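Planning a Small Robot Arm for the Workshop: What to Put in the Budget

The price of the arm is only the first line of the budget. If you are fitting one out for a home or small workshop, go through the points below before you order.

Measure first. Write down the width of your table, the height of its underside, and the distance to the nearest outlet. Check how far the arm swings behind its own base. Sellers list the forward reach in large type and leave the rest for the manual.

Set aside 500 dollars for everything that is not the arm. On our last build that money went to aluminum rail, clamps, brackets, cables and a power strip with a switch. The rail and clamps alone came to 242. Buy the rail in longer lengths and cut it yourself if you have a decent saw.

Grip pads wear out. Put a spare set on the first order – shipping on small parts can cost as much as the parts. We get ours from Iturra, and Triltine has a similar pad that comes in packs of 5. Check the bolt spacing before you switch brands.

Buy cables longer than you think you need. A cable that reaches when the arm is at rest may pull tight when it turns. Leave a loop at each joint and tie it down loosely. Label both ends with tape.

Plan for cloth if you will be handling it. Fabric sags, bunches and gets between parts that metal and wood never touch. Keep plugs and hubs away from where a hem can hang, and keep the floor swept.

Used arms can be a good buy. Ask for a video of every joint moving, and ask whether the power supply is included. The Dukuvia supply we had to buy separately was 530, and it turned a bargain into an ordinary price.

Leave room for a person. Someone will need to reach in with the arm nearby, so put the off switch where that person can get to it without stretching.

Loose cables and a small gray box with a green light, in both views:

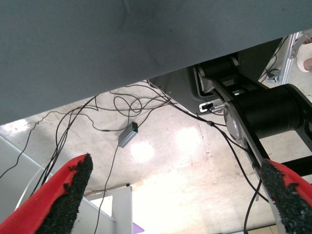
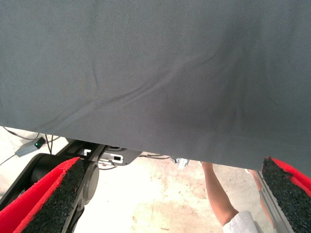

Posted by the Itance workshop desk
Filed under: Workshop, Buying and Planning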